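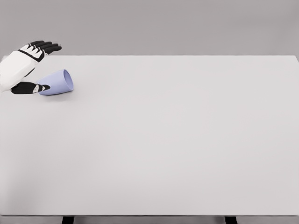 Zalard Publishes Its Chore Report, and the Dishes Are Still in the Sink

Annual review finds household robots improving at cups, undecided about towels

NURKPORT, September - Zalard, the Nurkport test house that checks automation claims for retailers, landlords and anyone else about to sign for a large crate, today released its yearly Chore Report. The report asks whether a machine can do an ordinary job in a home or on a shop floor well enough that a person can leave the room. For most of the jobs on the list, the person should stay in the room and may want to bring a chair.

This year's review covered 40 chores, split evenly between household work and light shop-floor work. Each was tried 200 times, first in simulation and then, where the simulated results were not too discouraging, on real counters and real shelves at the company's Margaritis Street building. A chore earns a pass when the machine finishes it without help in all but a handful of attempts. Dropping things counts as needing help. So does stopping to think for longer than it takes to boil an egg.

Four chores passed. Last year it was two, which allows Zalard to report that the field has doubled.

The passing jobs are moving closed boxes from a cart to a shelf, sorting rigid parts into bins, wiping a flat counter with nothing on it, and standing a tipped cup back on its base. The company would like to draw attention to the last of these. It spent more of the year on that one than it had planned.

The cup problem

A cup lying on its side is one of the plainest objects a robot hand will ever meet. It has a wide end and a narrow end. It would like to roll. A hand coming at it has to decide where the thumb goes, how far to open, and how hard to close, and then turn the whole thing upright without launching it across the table. A toddler learns this by knocking over 2,000 cups, most of them full. The simulated hand learned it in much the same way, with less laundry afterward.

The simulated work uses a plain table, one cup and good light, and Zalard is frank about how much of a favor that is. Kitchens are not like that. When the same task moved to a physical counter with a dish rack, a bag of onions and some mail on it, the success rate fell below the passing line and stayed there. The pass recorded in the report is for a cleared counter only, and the report says so on the same page as the pass, in type of the same size. Buyers may find this arrangement unfamiliar.

What did not pass

Folding towels came close. The hand could fold a towel that had been laid out flat by a person, at which point the person had done most of the folding. Pulling one towel out of a warm pile remains a project for another year.

Loading a dishwasher failed on forks. Plates went well, bowls went fairly well, and mugs went in at angles that testers described in their notes as "ambitious." Putting away groceries failed on anything sold in a soft bag. Making a bed was withdrawn by the supplier after the first afternoon.

On the shop floor, the machines were steadier. Work that happens in the same spot with the same parts suits them, and has for years. Trouble begins when a customer has put a can of soup back among the shampoo. The restocking trial used a small grocery aisle built for the purpose, and the system on test handled neat shelves at a decent pace, then spent 20 minutes on a single dented box of crackers before asking for assistance. The testers, to their credit, waited.

Wiker, the company's scoring method, returns this year with one change. It now counts the minutes a person spends getting a room ready for the machine and cleaning up after it. Under the old scoring, a robot that cleared a table in ten minutes got credit for ten minutes, even if someone had spent a quarter of an hour moving the candles. Several machines lost ground under the new rule. One countertop wiper, scored honestly, turned out to be a way of getting people to tidy their kitchens. Zalard considered giving it an award.

Advice for buyers

The report closes with a short section for people with money to spend. Ask to see the chore done in a room the seller did not set up. Ask to see it done again straight away, with something moved. If the video is sped up, ask to see it at normal speed, and have a coffee first. If the seller says the product will learn your home, ask how long it takes and who picks things up in the meantime.

Zalard does expect the list of passes to grow. Hands are getting better at closing gently, and training in simulation lets a developer get through a great many mistakes before anyone has to sweep. Next year's review will add setting a table for two, emptying a small trash can and finding the lid that fits the container. The company's own staff could not complete that last task reliably in a pilot run, and the passing score has been set with this in mind.

The full Chore Report, including results for all tested chores and the Wiker scoring sheets, is free to read and can be requested from Zalard's Nurkport office. Printed copies are available for collection at the front desk between 9 a.m. and 4 p.m. - please ring the bell, as the door is still answered by a person.

About Zalard

Zalard tests household and light commercial automation from its building on Margaritis Street in Nurkport. It does not make or sell robots, and it accepts no payment tied to a passing result. The office dishes are done by rota.

Media contact: Press Desk, Zalard, Margaritis Street, Nurkport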